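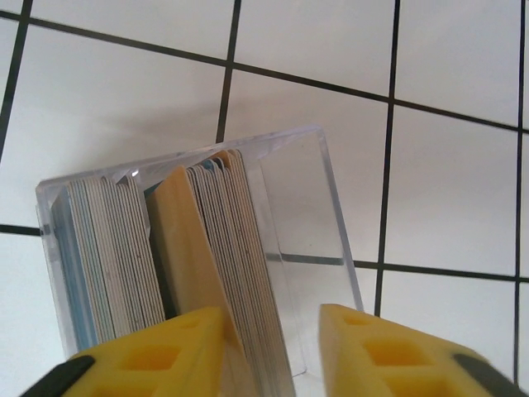
Comment ranger des fiches debout dans un bac transparent sans qu'elles s'affalent ?

Bonjour, je me suis mise aux fiches de vocabulaire letton (j'en ai 837, oui, je sais !) et dès que j'en retire une petite poignée, tout le reste glisse. J'ai essayé l'élastique, mais ça marque les bords. Vous faites comment ?
Paloma Brannigan

2 réponses

Dace Strazds
Mets un intercalaire plus rigide et un peu plus haut que les fiches, entre les deux paquets. Pour le vide qui reste, une cale en carton plié au fond du bac, que tu déplaces quand le paquet grossit. Chez moi c'est à gauche ce que je dois revoir, à droite ce que je sais (enfin, en principe...). Et ne bourre pas trop, sinon tu t'arraches les ongles pour en sortir une. Mon intercalaire vient d'une vieille chemise cartonnée découpée au cutter, il tient depuis novembre.

Marcus Rosenthal
Moi j'ai tout mis à plat dans une boîte à chaussures. C'est moins joli mais ça tombe pas. Sinon il y a des applis pour le vocabulaire

Paloma Brannigan
Merci Dace, je teste la cale mardi ! Marcus, les applis j'ai tenu une semaine :)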